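3. Suture handling in the shared skills curriculum

3.1 Background

Wound closure is among the first practical skills taught to trainees in surgery, emergency care and veterinary practice, and it is also among the least evenly taught. The two teaching hospitals in this study, Ernbridge and Flelton, had used separate course books until the merger of their training departments in October. Ernbridge gave most of its teaching time to needle placement and spacing. Flelton gave more to knots, and asked trainees to practise at home between sessions. Both courses ended with a short practical test, but the marking sheets had only a few items in common.

Neither course treated thread handling as a subject of its own. It was mentioned in passing, usually as a warning against pulling too hard. Interviews with teaching staff at both sites suggested that this gap mattered. Tutors said that many of the faults they corrected in the final test – uneven tension, gaping at one end of the wound, knots that sat over the wound line – could be traced to the way the thread had been managed several stitches earlier.

3.2 What was taught

The shared curriculum therefore set aside 40 minutes of the second session for thread alone. Trainees were asked to work through three matters in order: how much thread to leave free, where to let it lie between stitches, and when to take up the slack. The Durkell teaching notes, which both sites had agreed to adopt, recommend that the free length be kept short enough to control with one hand. Tutors were asked to follow this advice but were not given a fixed measure, as the right length varies with the size of the wound and the reach of the trainee.

The position of the thread between stitches received more attention than either site had given it before. A slack thread is easily caught by the next pass of the needle, and a dark thread is easier to follow against pale or pink material than an undyed one. For this reason black thread was used in all taught sessions, and undyed thread was brought in only for the final test. 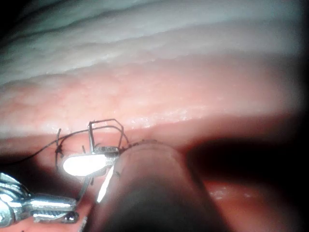

Figure 4. Black suture thread at a layered surface, with a slack length to the left and the tip of a gripper finger over the thread near the middle.

The marking sheet separates "slack" from "loose". Slack refers to thread that has not yet been taken up and is expected at certain stages of the work. Loose refers to a finished stitch that does not hold the edges together. Early drafts of the sheet used the two words freely, and tutors at Flelton marked trainees down for slack thread where tutors at Ernbridge did not. Once the terms were defined, the two groups of tutors gave closer marks on the same recorded tests.

3.3 Trainees and assessment

Each site enrolled 20 trainees, none of whom had completed a formal course in wound closure. All attended the same number of taught sessions and were assessed 30 days after the last one. The delay was chosen to measure what had been kept, and trainees were told in advance when the assessment would take place. They were not asked to stop practising during this period, but they were asked to keep a record of any practice they did.

Assessment followed the Thibodeaux scale, which gives separate marks for approach, control and result. Two tutors marked every test, one from each site, and neither knew where the trainee had been taught. Where their marks differed by more than one point, a third tutor watched the recording and the middle mark was used. The agreed version of the scale, with the definitions described above, was issued to both sites on Jun 6, 2022 and was not changed during the study.

3.4 Limits of the design

Several limits should be noted. The trainees were drawn from two hospitals in the same region, and most had been taught basic anatomy by the same staff. The records of private practice were kept by the trainees themselves and could not be checked; a few were returned blank. It was also not possible to hide the content of the new course from the tutors, who may have paid more attention to thread handling in the test because they had spent time teaching it.

Cost was not studied in detail. The additional session time was found by shortening the lecture on the history of suture materials, a change that some tutors regretted – the lecture had been well attended at Flelton. The effect of this change on written test marks is considered in Section 5.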